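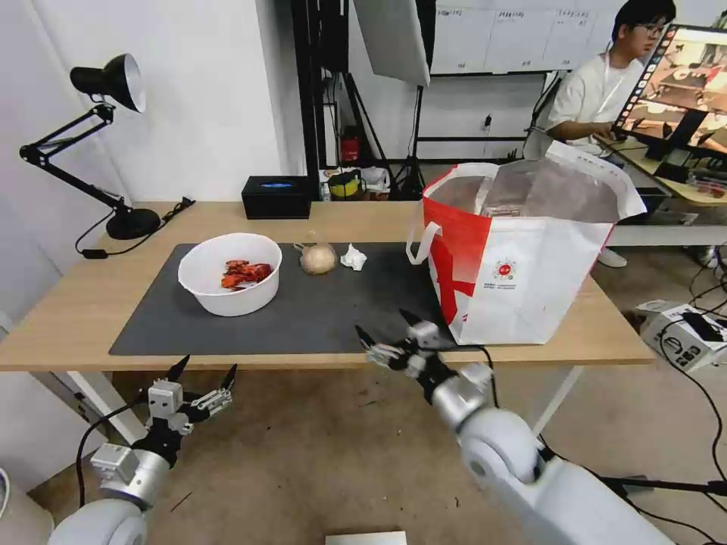
Subject: Re: Perspective-taking and concern items on one scale?
List: Musano discussion list
Sent: Sunday, 4:12 pm

On Sunday morning a list member wrote:

> We are revising the Randard questionnaire for phone
> listeners. The draft puts "I can work out why a caller is
> upset" and "I feel upset when a caller is upset" on the
> same scale and adds them up. Is there a reason to keep
> them apart? The combined score looks fine to us, and
> 97 people have already filled in the draft.

I would keep them apart. The first item asks about working out a reason. The second asks whether the listener ends up in the same state as the caller. A person can score high on one and low on the other, and the sum hides that. Two listeners with the same total may need very different training.

We ran into this with the Surdu form. The total barely moved between the start and the end of the course. When we split it, the reasoning items had gone up and the shared distress items had gone down, and the changes had canceled out. 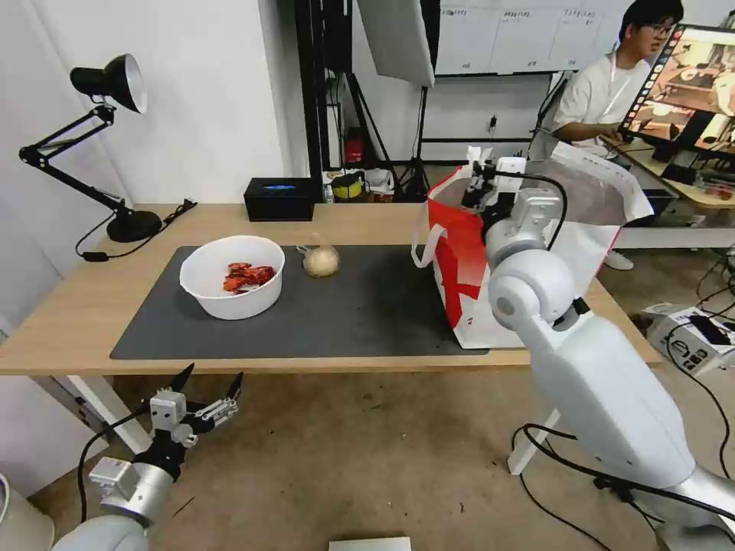 Bowl and paper shopping bag on the table.

> Would 97 be enough to check whether the items split?

It depends on how many items you have and how strongly they hang together. With a short form and clear items you may see the split at 97. I would want 200 before changing the scoring on the strength of it. The Laritz group waited for 2,000, but they were setting cutoffs, and you are not.

Check the wording first. "Upset" appears in both of your items. People tend to answer the repeated word the same way, which pushes the two items together - try "angry or sad" in one of them and see if the correlation drops. 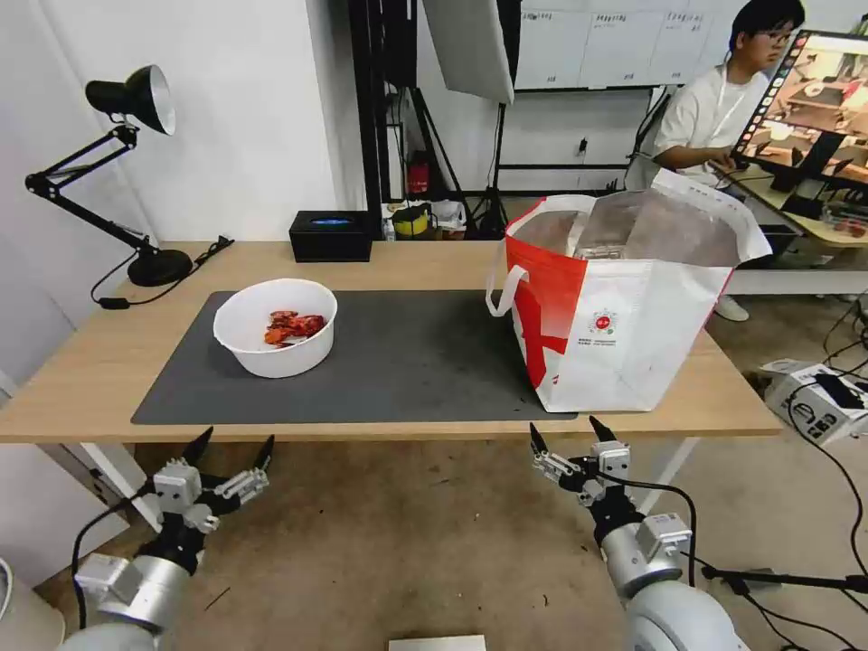
I would also drop any item that starts with "I always." Most listeners on our lines marked those in the middle whatever the rest of the sentence said. Reversed items are a separate problem. We kept one per scale and would not add more.

> Can we still report one number to the branches?

You can, but label it as a total and print the scale scores next to it. Branch leads will compare totals if that is all they get.

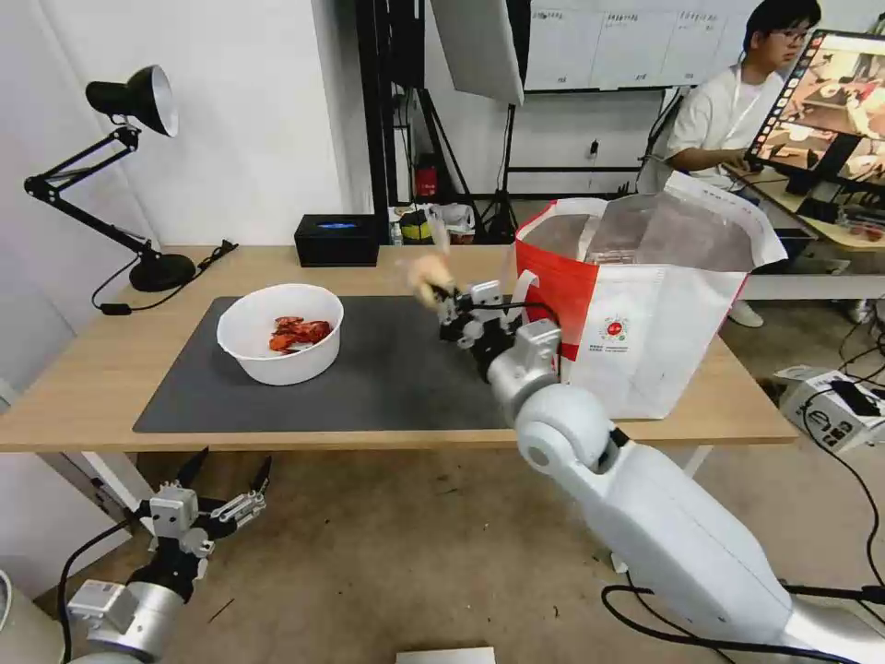

If you keep the old responses, mark which version each person filled in. Do not rescore draft answers with the new key after the wording changes. I can send the item list from the Surdu form, with the old and new wording side by side, if you write to me off list.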